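Prutside Football Ground: Pre-Match Safety Checklist, with Comments
Checked by Hilde Meijer, 2019-10-12

Main gate and turnstiles: PASS
Both turnstiles turn freely, and the side gate now opens outwards all the way, which is a great relief after the trouble we had at the Rorneck cup tie. Please do keep bikes off the railings there, lovely as it is to see so many of you cycling in!

Covered stand: PASS, WITH COMMENT
I walked every row and sat in more seats than was dignified. Row 5 has a wobbly armrest at the far end and I've taped the seat off until the fitter from Baert can get to it. Steps are clean and the handrail is sound. The limit stays at 500, away supporters included.

Pitch and surrounds: PASS
Goals anchored, nets pegged, no sharp edges on the posts. There is a soft patch by the near corner flag, and I've asked the lads to warm up at the other end (they grumbled, but kindly). The advertising board for Sistemo had worked itself loose and has been screwed back.

Clubhouse furniture: PASS, WITH COMMENT
Tables and chairs are all steady, and the way through to the fire exit is clear. 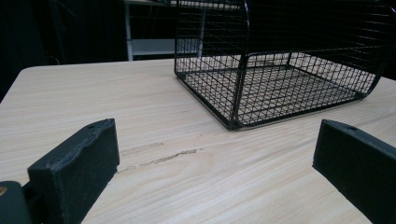
Tabletop, pale wood, with faint scuff in the middle. No action needed.

First aid room: ACTION NEEDED
Stretcher and blankets fine, and the defibrillator shows its green light. We are down to our last two ice packs, though, and with the under-twelves playing straight after the first team that simply won't do. Reorder before kick-off, please.

Floodlights: NOT TESTED
Held over to the November check, when we'll need them for the evening fixtures.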